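3.2 Ablageorte farbiger Küchenmesser mit Klingenschutz

Im ersten Teil der Erhebung hatten wir gefragt, welche Werkzeuge ein Haushalt besitzt. Der vorliegende Abschnitt behandelt die Frage, wo kleine Messer liegen, wenn gerade niemand mit ihnen arbeitet. Messerblock und Magnetleiste sind in der Literatur zur Küchenorganisation gut beschrieben. Zu Messern, die mit einem aufgesteckten Klingenschutz verwahrt werden, liegt dagegen wenig vor. Sie benötigen keinen festen Halter und können deshalb an Orten liegen, die für blanke Klingen nicht in Betracht kommen, etwa in flachen Schubladen oder auf der Arbeitsfläche.

Die Aufnahmen und Gespräche fanden im November in Junholm statt. Einbezogen wurden 40 Haushalte, in denen insgesamt 275 Messer erfasst wurden. Die Kodierung der Ablageorte übernahmen Annick Charpentier und Jagadeesh Nambiar unabhängig voneinander; abweichende Fälle wurden anschließend mit Séverine Guérin besprochen. Unterschieden wurden drei Grundformen: die geschlossene Ablage (Schublade, Kasten), die offene Ablage (Arbeitsplatte, Tablett) und die Zwischenablage in unmittelbarer Nähe eines Behälters. Die dritte Form war im ursprünglichen Kodierplan nicht vorgesehen und wurde nach der Durchsicht der ersten 14 Haushalte ergänzt.

Als eigenes Merkmal wurde die Farbe geführt. In 9 Haushalten waren Griff und Klingenschutz farblich aufeinander abgestimmt, und die Messer wurden nach Farben zusammengelegt. Abbildung 4 zeigt zwei solche Paare aus derselben Küche. Die rosafarbenen Messer liegen nebeneinander auf der Arbeitsplatte, dicht bei einem durchscheinenden Schubladenelement. Auch das blaugrüne Paar liegt eng beieinander, hier im Zusammenhang mit einem großen transparenten Acrylkasten. 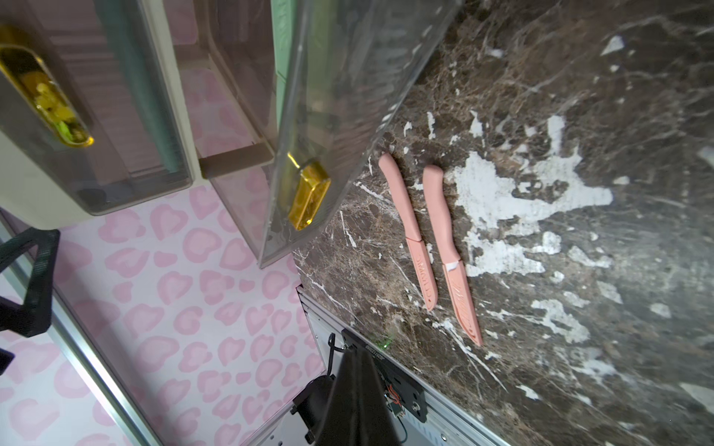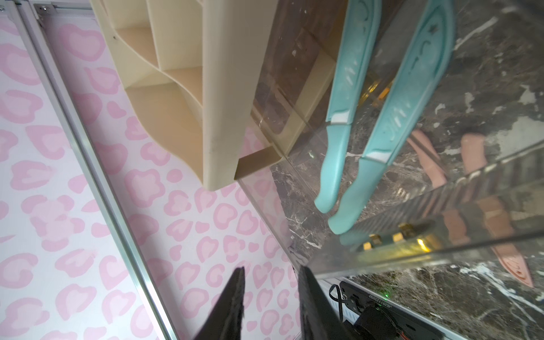 Abb. 4: Je zwei Messer gleicher Farbe mit aufgestecktem Klingenschutz; erste Aufnahme rosa, zweite Aufnahme blaugrün.

Die Messer eines Paares unterscheiden sich in der Form. Bei den blaugrünen ist eines schmal, das andere deutlich breiter; bei den rosafarbenen ist der Unterschied geringer. Für die Kodierung bedeutete dies, dass Farbe und Größe getrennt festgehalten werden mussten. Ein Paar wurde dann als Paar gewertet, wenn beide Teile dieselbe Grundfarbe hatten und mit weniger als einer Handbreite Abstand lagen.

Durchsichtige Behälter erschwerten die Zuordnung. Kanten, Spiegelungen und durchscheinende Gegenstände überlagern sich, sodass auf Bildmaterial nicht immer zu entscheiden ist, ob ein Gegenstand in, hinter oder neben dem Behälter liegt. In solchen Fällen wurde die Angabe aus dem Gespräch herangezogen. Fehlte sie, erhielt der Gegenstand den Kode »unbestimmt« und blieb bei der Auswertung der Ablageorte unberücksichtigt.

In den Gesprächen nannten die Befragten vor allem die gute Auffindbarkeit als Grund für farbige Messer. Eine feste Zuordnung der Farben zu Lebensmitteln, wie sie aus gewerblichen Küchen bekannt ist, wurde selten beschrieben. Auf die Folgen für die Gestaltung von Schubladeneinsätzen gehen wir in Abschnitt 4.1 ein.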